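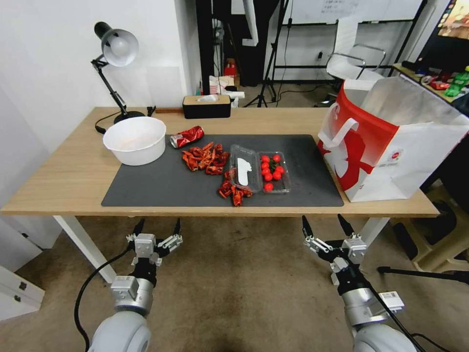 Bench 2, December, 09:40. Dried chilies in two piles on the gray mat, tomatoes in the clamshell, bowl still empty.

Chili oil trial, second round. Starting point is the December note from Catriona Gunn: last batch too bitter, color good. I put the bitterness down to seeds and to oil temperature, in that order, and want to separate the two.

Plan
Pods split by pile. The larger pile gets stemmed and seeded, the lower one by the clamshell goes in whole. Both toasted dry for 50 seconds, then ground coarse. Oil is the Zerwood rapeseed, 400 ml per batch, poured over in one go. Steep 20 minutes, strain, bottle. Same steps for both, so seeds are the only variable this time. Oil temperature moves to round three.

Seeded pods go in the white bowl as they are done. Use the Plattner scale for final weights; the small one drifts and needs a new battery.

Cherry tomatoes are for the tasting, halved, no salt. They carry the oil without adding much of their own. Bread soaked it up last time and the scores were useless.

Notes
- Pods look glossy and twisted, good red-orange. Compare with the Staminmont lot, which was duller and broke up on handling.
- Gloves before splitting. Tissues at the back of the bench are for hands and spills, not for wiping the scale pan.
- Lamp stays on the left. Color comparison against the first batch has to be done under the same light or it means nothing.
- Crushed soda can to recycling before grinding starts.

Open
Shelf test at 7 days, both bottles, dark cupboard. Catriona to taste blind if she is back from Plostitcombe by then – otherwise I label them A and B and leave them for her.

Still no answer on whether the stems should be weighed out separately. Doing it anyway.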